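Grakis Hand-Held Demonstration Gripper, Pair
Sold by Prokulwood 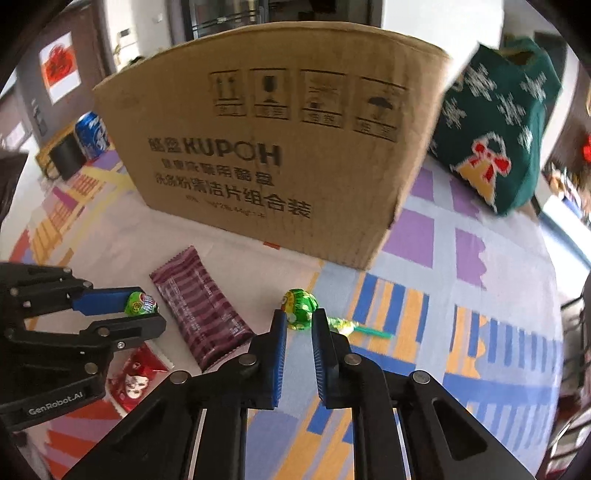
Candy sorting with a gripper in each hand: one at a wrapped lollipop, the other holding a small candy in green wrapping.

If you have ever tried to teach an arm to pick up something small and slippery with a joystick, you will know why we are so fond of these. With the Grakis pair you simply take one in each hand and do the job yourself, the way you would do it at your own kitchen table, and the recording goes off to become training material for your robot. There is no arm to set up first, so you can carry the pair to wherever the task lives, whether that is a stockroom, a break room or your aunt's dining table with the good cloth on it.

We get asked a lot what to start with, and our answer is nearly always candy and snack packets. Crinkly wrappers, thin sticks, round things that like to roll away, flat things that don't want to be picked up at all! Adebayo Bassey, who looks after our loan sets, recorded 243 demonstrations this way before he moved on to folding towels, and he still says the lollipops taught him the most about slowing down at the last inch.

The fingers close as you squeeze and open when you let go. Go gently, and try to keep the fingertips in the camera's view the whole way through, even when you are reaching past something tall like a carton or a can. If you fumble a pick, carry on and finish it. Recoveries are worth keeping, and you can always mark them afterward in Gremby, our labeling program.

In the case
2 hand-held grippers, left and right
2 wrist cameras, fitted
4 spare finger pads
Charging cable and hex key
3 months of Gremby

Good to know
Recording time per charge: 225 minutes
Works with the Segura arm mount (sold separately), so the same fingers can go on the robot afterward
Pads wipe clean with a damp cloth. Please don't soak them.

Price: $3,179 per pair, shipping included within the lower 48 states

Loan sets are all spoken for through the end of August, but we have openings again from September. Write to Adebayo with a line or two on the task you have in mind and he will tell you whether the standard pads suit it or whether you'd be happier with the narrow ones.

Page updated 2019-07-04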